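We use cookies to remember your settings and to count visits. By reading further you accept this. Settings | OK

Avavari two-arm bench kit: can it pack the fruit yet?

I have waited with this review longer than I wanted. The Avavari kit from Mangubat arrived in June, and my first draft, after one week, was much too kind. After that I wrote a second draft which was too angry. This one is the third.

The kit is two small arms for a table, with a gripper on each arm, a rail to mount them on and the software called Borik. The full set costs $2,000. Without the rail and the frame you pay $1,405, and I would advise against it, unless you already own something very stiff to screw them on. Shipping to me was $109 more.

My question for any machine of this type is always the same one: can it do a chore which I do myself without thinking? For vacuum cleaners this is easy to test. For arms it is more difficult, so I chose one chore and stayed with it. Fruit stands in a basket, and it must go in a plastic bag with a zipper, and the bag must be closed. A child of five years does this well. For the trials I used play fruit, as I did not want to clean juice from the joints. 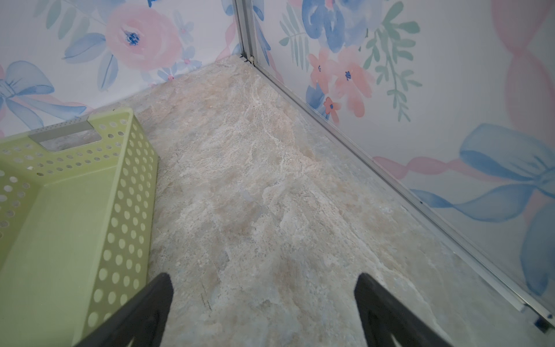 Assembly took me one evening and the morning after. The manual is good in the mechanical part and poor in the electrical part, where two drawings show the connectors from the back side without saying so. I plugged one cable wrong and nothing was damaged, for which I give Mangubat a point. The screws are of decent quality. The power supplies become warm but they are quiet, and I could leave the kit switched on while I was on the phone in the same room.

After this comes the calibration, and you should plan time for it. Each arm goes by hand through a list of positions and then Borik checks if both arms agree on where the middle of the table is. Mine did not agree until the fourth try. Support answered my mail the next day and told me to loosen the mounting plates, push both arms toward the front, and tighten again. It helped.

The teaching is done by showing. You guide the arms through the work, Borik records, and later it tries to repeat what it has seen. It also comes with 2,000 recorded movements from the factory, so you don't start from zero. Most of them are with cubes and cups, and they are of little use for a soft thing like a bag.

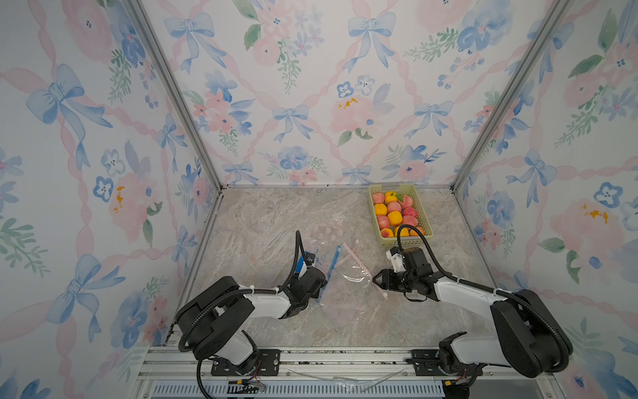 Taking hold of a round fruit is the part that works best. I was prepared for a lot of dropped fruit, and there was little of it. The fingers close slowly, stop when they feel something, and the grip is soft enough that I later tried with a real peach (a hard one) and found no mark on it. When the fruits stand tight against each other in the basket, the arm sometimes pushes a finger between two of them and takes neither. It then goes up, waits, and tries again at the same place. A person would try another fruit.

The bag is where the patience is needed. An empty plastic bag has no fixed form, it shines, and you see the table through it. On a cloudy day Borik found the zipper edge quite often. With strong sun from my window it closed the fingers on air and continued with full confidence, as if the bag was in its hand. I ended by pulling down the blind for every trial. Nobody who wants help in the kitchen will accept such a condition, I think.

Getting the bag open needs both arms together, one on each side, and each must pull a little but not too much. If one is late, the bag turns. I taught this step again and again over two weekends, and slowly it improved. Then I bought bags of a different brand, a little thinner, and it became bad again.

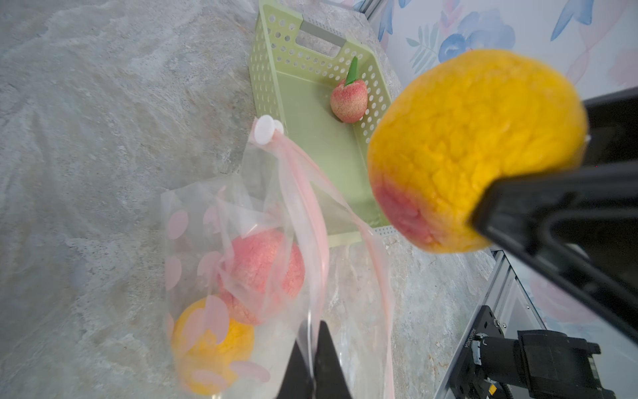
Odette Jacquet

Once a bag stands open and one gripper holds it, the rest goes surprisingly well. The other arm carries the fruit over the opening and lets it go, and for the first pieces there is plenty of space. The last pieces are harder, as the bag becomes heavy on one side and leans. I have watched the holding arm correct this by itself, and I admit I called my neighbor to come and look.

Closing is the weak point. To slide a zipper you must press and pull in the same time, along a line that bends. The Avavari can start this movement, and on good days it arrives at the end. On the other days it stops halfway and reports that the task is complete. I would prefer an error message. A machine that says "I could not do it" can be helped, and one that tells me it is finished makes me check everything, so I could have done it alone.

About speed: it is slow. I can fill and close a bag, wash my hands and put the kettle on before the arms have finished with the opening. For a workshop that packs the same parts in the same boxes this matters less, because the arms may work while you are at lunch. A friend with a small shop for spare parts borrowed the kit from me for some days, used stiff boxes in place of bags, and was more satisfied than I was. She complained only about the fan of the computer.

The cables deserve a sentence too. They follow the arms on the outside, in black corrugated hoses that make a high loop over the wrist. When both arms work close together the loops can touch. It never stopped the work with me, but I would like to see them routed inside in the next version.

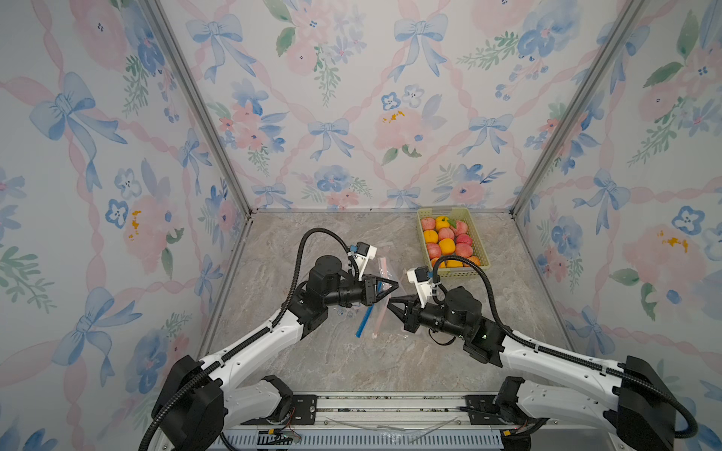 Should you buy it?

For the household: no, not this year. The kit does single pieces of a chore, some of them nicely, and I still had to stand beside it for the whole time. Compared with the Avuvness single arm, which I returned, it is a clear step forward, and the second arm makes possible things that one arm cannot do at all.

For a small workshop with hard, regular parts and a steady lamp, I would say maybe, if someone there likes to teach it and does not mind to repeat the calibration after each move of the table.

For learning, yes. I have understood more about my own hands in this summer than I expected, and I keep the kit. Mangubat has announced a Borik update with better handling of transparent materials. I will do the bag again with it, with the blind up, and add the result to this page.

Good: soft grip, quiet, support that answers
Less good: zippers, sunlight, electrical drawings, false "complete" messages

Related reviews
Avuvness single arm, and why I sent it back
Folding towels by machine: a long weekend
Three window-cleaning robots on an old window
Which table is stiff enough for a small robot arm?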